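The Rule About Sleeves

By the time I got to the Tveit workshop I had already read the house rules twice, all 40 of them, and I still managed to break one before I had my coat off. You don't set a bag down on the bench side of the yellow line. I set my bag down on the bench side of the yellow line. Borghild Sundqvist moved it with her foot, very politely, and went on talking.

Borghild runs the practice group at Tveit, a small outfit that teaches pairs of robot arms to handle household things — cups, clothes, bags, whatever comes off a kitchen shelf or out of a closet. I'd come to write about the arms. I ended up writing about the rule book, which lives in a ring binder with a cracked spine and has coffee on page six.

The book started in February two years ago with a single sheet taped to a door. Holger Lindqvist wrote it after a week in which three people had three different ideas of what "stopped" meant. To one of them it meant the arms weren't moving. To another it meant the program had ended. Holger meant that the power to the motors was off and the person reaching in had switched it off personally. His version won, and it's still rule one.

From there it grew the way these things do. Somebody trips over something, somebody gets annoyed, a line gets added. Rule nine is about long hair. Rule fourteen is about rings and watches. Rule fifteen, my favorite, just says "Ask Randi," and Randi Ekström told me she has no idea what it originally referred to, but people do ask her things, so it stays in.

The biggest chunk, 11 rules in a row, is about where one arm may go while the other one is working. I had pictured two arms on one table as a kind of polite turn-taking. They get a lot closer than that! The working areas overlap on purpose, since plenty of chores need two hands in the same spot, and the overlap is where the arguments happen. Tveit calls it the shared patch. Speeds come down inside it, and an operator has to keep a hand by the stop button for as long as both grippers are in there.

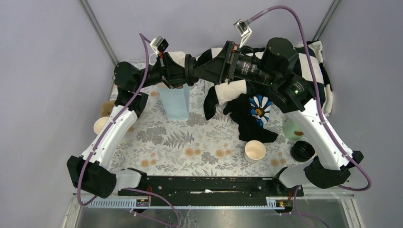 Two grippers meet over the flowered cloth, with cups, a pale blue bag and a striped fabric item on the table.

Then there are the cables, which have a page to themselves. Every run gets checked before a session through the arm's full swing, slowly, with one person driving and another watching the loops. Too tight and you'll pull a connector. Too slack and it'll catch on something. Bernadette Coughlan, who does most of the checking, wanted a number in the book for how much slack is right. She tried for months and gave up. The rule now says "enough, and look at it," and she hates it.

Not everything in the binder has aged well. Tveit keeps a log of every unplanned stop, and when I visited it held 1376 entries. Afia Aryee had gone through the lot and found that 727 of them carried no reason at all, just a time and a set of initials. So much for rule 22, which says to write down why. Her fix was to shrink the form until it fit on an index card. People fill in the card. I asked whether the old entries were any use and she made a face.

I asked Borghild about outside standards too, expecting a sigh. She likes them, she said — they tell you what a guard or a stop circuit has to do, and she wouldn't run a day without that. What they can't tell her is who folds the sweaters back up between runs, or whether you may lean over the table to fetch a cup when the arms are parked. (You may not. Rule one again.)

The part I keep thinking about is sleeves. Rule 31 says roll them above the elbow before you reset the table, and I'd worn a big floppy cardigan. Randi handed me two rubber bands from a jar by the door. I wore them all afternoon, and I was halfway home before I noticed I still had them on.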